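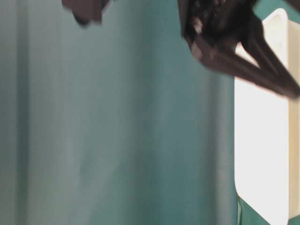
October. Up at six and could not get back off, so I made tea and did the list for the day before it was light. Rain until after breakfast, then a dull sort of dry.

Spent most of the morning on the cloth. Danuta gave me the teal one when she cleared out her sewing room and I have been meaning to do something with it ever since. It is a plain thing with no pattern, which suits me, and it falls in soft folds whatever I do with it. I had thought of ironing it and then decided against it. The colour changes a good deal with the light. In one place it is nearly grey and a bit further along it is a proper blue-green. Danuta says it was meant for curtains. I still think it would do for the back bedroom, but Hubert wants it left where it is for now.

Stopped at 12 for soup. Colton rang about the boxes for Plemow. They want them by the end of the month and there are 15 still to be closed up and labelled. I told him I would sort out the tape first, as last time we spent half the afternoon looking for the end of a roll.
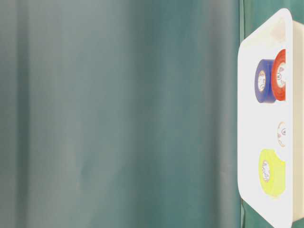 So the tape now lives in the white tray, the one with the rounded corners. Four rolls in it, the blue and the red next to each other. I am pleased with the tray. It has a good wide rim and being white inside you can see at a glance what is in it. My idea is blue for the boxes that go to Plemow and red for anything that stays here. Hubert thinks we will forget which is which by next week, so I have written it on the calendar.

Uzma called in at four to return the casserole dish and stayed for an hour. Her brother has started at Koletti and likes it, though the bus takes him more than 22 minutes each way and he grumbles about that. She looked at the teal cloth and asked if there was any left over. I said I would measure — there may be enough for two cushions.

Did not get to the labels. Bins out, back door bolted. Must buy string tomorrow, and ring Danuta about how to wash that cloth before I do anything silly with it.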